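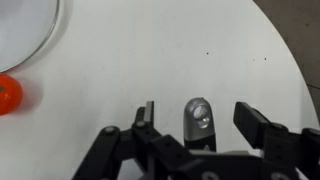

A white round table at Bisosdale. 

Night Baker (Part-Time, Permanent)
Caputo Bakery, Bisosdale

Category: Jobs > Food & Kitchen > Early Hours

Print this page | E-mail this to a friend

Caputo Bakery needs a night baker. The shift starts at 11 p.m. and finishes at 7 a.m., or when the last rack is out, whichever is later. In December it is always the rack.

We are a wholesale and retail bakery on the lower end of Bisosdale, next door to the tire place. We make bread, rolls, a short list of pastries and one kind of cookie that we have tried to discontinue twice. The town wrote letters. On a normal night we turn out 300 loaves and 3,000 rolls, most of which go to restaurants and school kitchens before you have had your breakfast, or your dinner, or whatever you end up calling it. Our last night baker called it lunch and ate soup.

The job

You will work three nights a week with one other baker and, toward morning, a driver who wants to talk. You will mix, divide, shape, proof and bake from a production sheet that is printed every afternoon and corrected in pencil every evening. Follow the pencil.

You will also feed the sourdough starter. It is kept in a lidded bucket by the walk-in and has no name. Please don't give it one. We have had this conversation with several people.

Other duties:
- Scaling ingredients and setting up doughs for the next night
- Loading and unloading the deck oven, which has a cold corner at the back left that you will learn to live with
- Packing orders for the early delivery
- Cleaning your bench, the mixers and the floor. There is no separate cleaning crew. We checked.
- Answering the phone after 5 a.m., when the cafes start calling to ask for things they could have asked for yesterday

What we're looking for

At least a year in a production bakery or a busy pastry kitchen. Home baking is a fine thing and we'd be glad to hear about it, but shaping two loaves on a weekend afternoon is a different sport. If you don't have the year and you think you can keep up anyway, say so in your letter and tell us why. We have hired on less.

You need to be able to lift a 50-pound bag of flour and put it down again somewhere sensible. You need to be able to read a scale, do percentages without making a production out of it, and get here at eleven at night in February. The bus stops running at 10:40, so you'd have some time to kill. There is a bench.

You do not need to be "passionate." Somebody who is steady, reasonably cheerful by 4 a.m. and willing to write down what they changed will do very well here. The last part matters more than you'd think. We once spent most of a week trying to find out who had lowered the salt.

What you get

Hourly pay above the county average for bakers, with a night premium on top. The exact rate depends on your experience and we'll tell you on the phone before you bother driving out. Paid vacation from the first month. Health coverage after 40 days. Shoes paid for once a year, up to a limit that covers good ones but not the ones you want. Bread, obviously, more than you can eat or give away. Your neighbors will love you and then they will start to avoid you.

The radio is chosen by whoever got in first. This is the only perk based on seniority of any kind.

How to apply

Send a short letter and a list of where you've worked to Primo Palumbo, who runs the night side and does the hiring. One page is plenty. He reads applications after his shift, so please put the important part near the top. A paper letter handed over the counter is fine too, but hand it to a person and don't leave it on the bread slicer.

If the letter looks good, we'll invite you for a conversation, which takes half an hour, and after that for a paid trial night. You'll be paid for the full shift even if you go home at two, and people have gone home at two. There are no hard feelings about it. One of them still buys rolls from us.

We'd like someone to start in February. If you have to give notice where you are, give it properly and we'll wait. We would want the same from you.

No agencies, please. No video applications either - the office computer plays the sound and the picture at different times, and it does nobody any favors.

E-mail the bakery about this job | Print this page

Last updated: February
Filed under: part-time, nights, bakery, Bisosdale and nearby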